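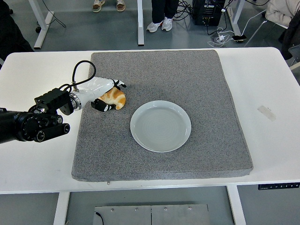 Kollano Community Breakfast Program
Interim Progress Report to the Dvorak Fund
April 5, 2024

1. Period covered

This report covers the first half of the grant year. It describes work carried out at the two program sites, Poltcombe and Nevilville, and sets out the changes we are asking the Fund to approve for the second half.

2. Service delivery

The program served 3,641 breakfasts during the period. Poltcombe opened on schedule and has run every weekday morning apart from public holidays. Nevilville opened two weeks late while the county completed its review of the kitchen drains. The review required a new grease trap, paid for from the contingency line.

Enrollment now stands at 87 households, of which 43 are at Nevilville. Most families at that site come before the first school bus, and the doors now open half an hour earlier than planned. Staff hours were moved from the end of the shift to cover the change, at no added cost.

Attendance at Poltcombe fell during the coldest weeks. The walk from the bus stop is long and the sidewalk is not always cleared. The city has been asked to add the route to its plowing list and has not yet replied.

3. Food and supply

The original menu relied on hot cereal, eggs and fruit. Families asked for items that could be eaten quickly or by hand, and baked goods were added twice a week beginning in the second month. The current supplier delivers to both sites before opening. Fruit remains the most expensive item per serving, and we have switched to apples and oranges for most of the winter.
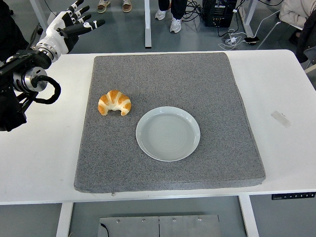 Croissant and plate.

Egg prices rose sharply in the middle of the period. Eggs are now served three mornings a week at each site – families were told by printed notice in advance. We expect to return to the full schedule if prices hold at their present level.

4. Spending

Spending is within the approved budget overall. Food is slightly over its line and transportation is under, mainly because the two sites now share a delivery. The grease trap was not in the original budget, and the contingency line is close to used up. Wages are on target. A full ledger is attached as Appendix A.

5. Difficulties

The sign-in process at Nevilville was slow in the opening weeks. Paper forms were being copied into the enrollment system by hand, and several households were entered twice. The duplicates have been removed and the figures in this report are the corrected ones. The corrected count for the first month is lower than the one in our earlier letter.

6. Request and next steps

We ask the Fund to approve a transfer of up to $800 from transportation to food. No increase in the total award is requested.

Planned work for the remainder of the grant year:

Family survey at both sites, in English and Spanish
Renewal of the Nevilville kitchen permit
Summer schedule, including a one-week closure in August for floor repairs at Poltcombe

The final report will include survey results and a full-year cost per meal.

Kollano Community Breakfast Program | Contact the program office | All rights reserved | Back to top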